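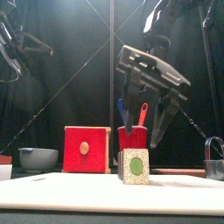
Section 5. Setting Up and Calibrating the Welivitz Countertop Scale

Category: Kitchen Equipment > Setup Guides

This section applies to the Mirance Welivitz countertop scale, including units supplied with the Tapia measuring tray. Complete Section 4 (Unpacking and Parts Check) before you begin. Keep this guide with the scale for later use.

5.1 Choosing a location

The scale must stand on a flat, hard surface. Cutting boards, towels and rubber mats flex under load and will affect the reading. Keep the scale away from open windows, fans and heating vents — moving air can shift the display when light items are being weighed.

CAUTION: Do not place the scale on a stovetop, including one that is switched off. Heat remaining in the surface can damage the load sensor.

5.2 Installing the batteries

1. Turn the scale over and rest it on a soft cloth.
2. Slide the battery cover toward the rear edge and lift it off.
3. Insert 2 AA batteries, matching the plus and minus marks inside the compartment.
4. Replace the cover and press until it clicks.
5. Set the scale upright and wait for the display to show a row of dashes.

If the display stays blank, remove the batteries and check their direction. Do not mix old and new batteries. Rechargeable batteries may be used, but the low-battery symbol will appear earlier than it would with alkaline batteries.

5.3 Leveling

1. Locate the bubble level at the front left corner.
2. Turn the adjustable feet until the bubble rests inside the ring. Turning a foot clockwise raises that corner.
3. Press down lightly on each corner in turn. If the scale rocks, adjust the feet again.

Repeat this procedure whenever the scale is moved to another counter.

5.4 Calibrating

Calibrate the scale before first use, after each battery change, and at least once a year. The 100-gram reference weight is stored in the lid of the carton.

1. Remove everything from the platform, including the Tapia tray.
2. Switch the scale on and allow it to stand for 5 minutes.
3. Hold down the UNIT key until CAL appears.
4. Release the key. The display will show 0 and then 100.
5. Place the reference weight in the center of the platform. Do not touch the counter while the number is flashing.
6. When PASS appears, remove the weight and return it to the carton.

NOTE: If FAIL appears, confirm that the scale is level and repeat from step 1. After a second failure, contact the Ukel service desk and have the serial number ready. It is printed inside the battery compartment.

Handle the reference weight with a dry cloth. Oil from the fingers will change its mass over time. Replacement weights may be ordered from Ukel under part number 157.

5.5 Weighing with a container

1. Place the empty container on the platform.
2. Press TARE once. The display returns to zero.
3. Add the ingredient slowly.
4. To add a further ingredient to the same container, press TARE again.

When the container is lifted off, the display shows a negative number. This is normal. Press TARE to clear it.

Tall or narrow containers should be centered on the platform. A container that overhangs the front edge may hide the display; in that case, press HOLD before lifting, and the last reading will remain for 30 seconds.

CAUTION: Do not drop items onto the platform or store objects on it. Sustained loads shorten the life of the sensor and are not covered by the warranty.

5.6 Cleaning

Wipe the platform and housing with a damp cloth and mild dish soap. The Tapia tray may be washed by hand. Do not immerse the scale, and do not use bleach or scouring pads on any part of it.

For error codes and their meanings, refer to Section 6.

Last revised March 14, 2022

Shares: 2 | Comments: 5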